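How to play Kivi, the bowl game, on a kitchen or office table

In our flat in Fovville we play this game when it rains, and later I brought it also to the club evenings in Skekwood. We call it Kivi, after the small stones we used in the beginning instead of a ball. You need only things from the kitchen cupboard and one ball. Two people can play, but with four or five it is more lively.

What you need

3 mixing bowls of plastic, each in a different colour
1 light ball, smooth, small enough to go into all the bowls
24 paper bowls
12 paper plates
300 g of dry rice
A pen and a sheet of paper for the points

Glass or ceramic bowls are not suitable. They are heavy, so they stand well, but the ball jumps out of them and one day a bowl will break. Plastic gives a softer sound too, which the neighbours will like.

Step 1. Clear the table

Take everything off the playing part of the table and wipe it with a cloth. Remove the tablecloth as well, even if it is a nice one. The ball must be able to roll away when it misses, and on cloth it stops too early. A smooth white table is very pleasant for this game – you see immediately where the ball went.

Step 2. Put the three bowls in a row

The bowls should stand across the table, so that the players look at the row from the long side. It does not have to be a straight row. I like to have the biggest bowl nearest to the players and one of the smaller ones partly behind it, so it is difficult to reach. Our colours are teal, pale pink and butter-yellow. The pink one stands in the middle and gives the fewest points. The yellow one hides behind it and gives the most.

Pour 100 g of rice into each bowl. The rice holds the bowl in its place and the ball does not jump so much. For small children you can leave the rice away and let them push the bowls a little.

Keep the paper bowls on the right side, laid down in one long stack with the rims to the left. In this way a player can pull one from the end without asking the others to move.

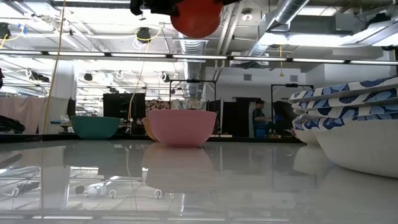 Step 3. Agree on the points

Write this on the sheet before the first throw:

Pink bowl: 1 point
Teal bowl: 2 points
Yellow bowl: 3 points
Ball on the floor: no points, and you fetch it yourself

Some families give an extra point when the ball touches the table first and then goes in. Decide it at the start, otherwise there will be a discussion.

Step 4. Throw or drop

There are two ways to play. In the standing game you hold the ball over the table, higher than the bowls, and let it fall. This looks easy, but with the bowl at the back it is not so easy. In the sitting game you sit one step away from the table and throw with one hand from below.

Every player has three turns. After each hit you take one paper bowl from the stack and put it in front of you, so everybody can see who is leading. The points you write on the sheet – the paper bowls show only the hits.

Step 5. Put up the plate for the last round

For the last round we use a paper plate as a wall. Choose one with a clear border, for example with blue leaf shapes around a plain white centre. Stand it upright and lean it on something firm, tilted only a little. If it is too straight it falls on its face at the first touch, and if it leans too much the ball rolls over it.

The ball must now touch the white centre of the plate and fall back to the table side. A touch on the patterned border counts 1 point, the centre counts 4. A thin ring marks the place where the border begins, and this is a good help when two players do not agree.

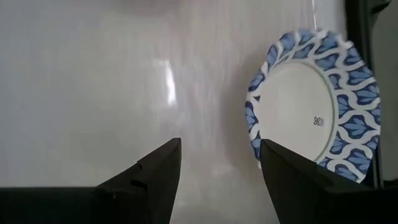 Step 6. Count and put away

Add the points and write the winner at the bottom of the sheet. If two players have the same number, each one gets a single drop into the yellow bowl.

Pour the rice back into a jar and write "Taken for game" on the label, so it does not end in the soup. Paper bowls and plates that stayed clean go back into the cupboard and can be used next time. Check them for bent rims, please, as a bent plate does not stand. The mixing bowls need only warm water and a dry cloth.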